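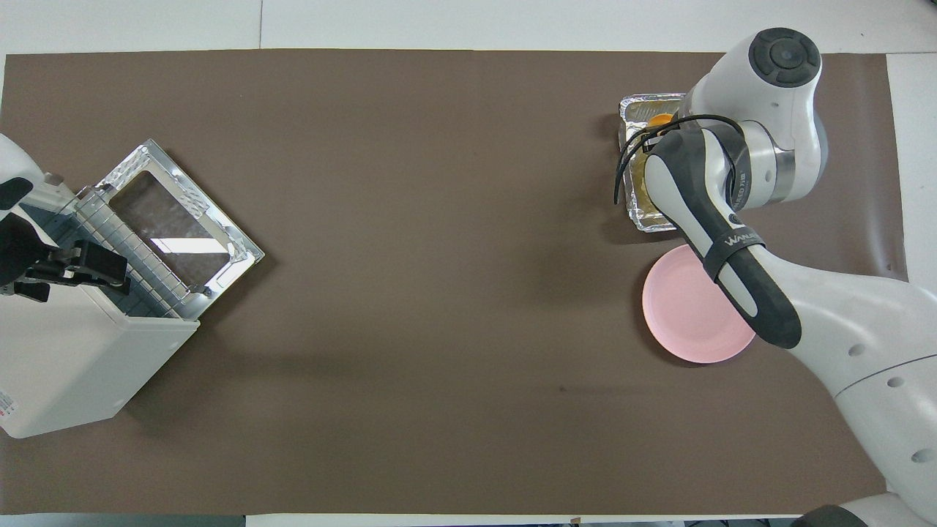 Toaster oven station at the Clirnik bench, with the foil tray and pink plate set out on brown paper.

Collecting demonstrations: common questions
By the Clirnik data team
July

What counts as one example?
One complete run of the task, from the start signal to the arm back at rest. If you stop halfway, save the run and tag it "partial." Don't delete it.

How many do we need?
300 clean runs per task before the first training pass. The oven set has 1749 runs so far, counting all its variations, and the target is 2000.

Do the objects have to start in the same place?
No. Move the tray and the plate a little between runs, and turn the oven to a new angle at the start of each session. A model trained on one layout tends to fail when anything shifts.

Is the oven ever turned on?
No. It stays unplugged for all sessions.

What if I drop something?
Keep recording if you can recover with the arm. Recoveries are useful and we don't have many. If you have to reach in by hand, end the run.

How long is a shift?
Two hours, with a break after every 13 runs. Tired operators make jerky movements, and those end up in the data.

Who checks the runs?
Reviewers at Dobre watch each one and mark it keep, partial or reject. Results are posted on Friday. You can dispute a reject in the Arkesport log.

Can I change the paper mat?
Yes, if it tears or gets greasy. Use the same brown roll and note the change in the session sheet.

Last updated: July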